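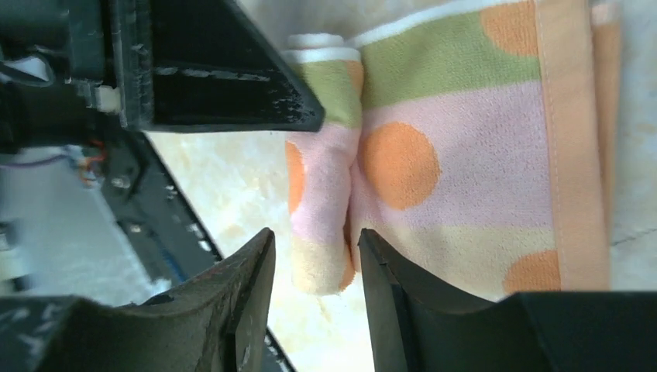 Monday, April 8, 2024
Yen-ting Tsai, Theda Wunderlich, Yasir Kazmi

4.2 Collection of towel demonstrations

Demonstrations were gathered by teleoperation at the Wistov site during normal working hours. Operators were told to take hold of a towel by a folded or rolled edge and were free to choose the point of contact. We recorded 1,078 attempts and kept 791 after review. An attempt was dropped if the operator stopped early, if the camera stream lost frames, or if the two reviewers disagreed on the grasp label.

Plush towels proved harder to label than flat-woven ones. The pile hides the contact line, and a thick fold can fill the gap between the fingers and block the wrist view of whatever lies behind it. Figure 4 shows a pale green towel with a fold hanging between the fingers. For such cases the reviewers marked the fold direction only - no contact point was stored.

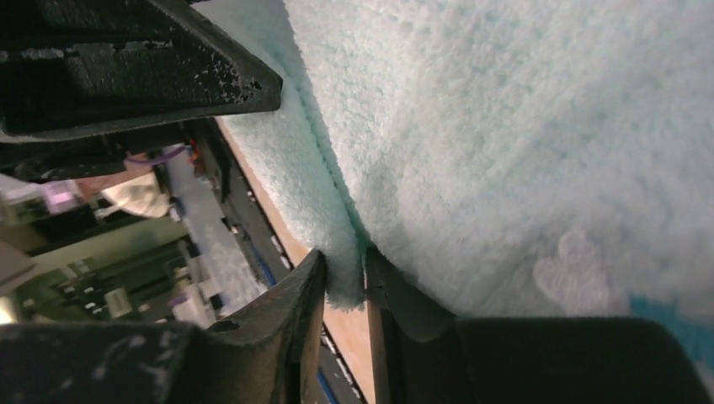

Labels were entered in Jestalero, one per attempt, and exported with the joint readings. Each operator completed 50 practice attempts before recording began; these are not part of the set. We did not balance the set by color or print. A policy trained on it may therefore lean on surface pattern to find an edge, a point we return to in Section 6.

Related
Mok and Filip, Edge labels for soft goods
Veder: notes on operator training
Hsiao wrist camera calibration, January update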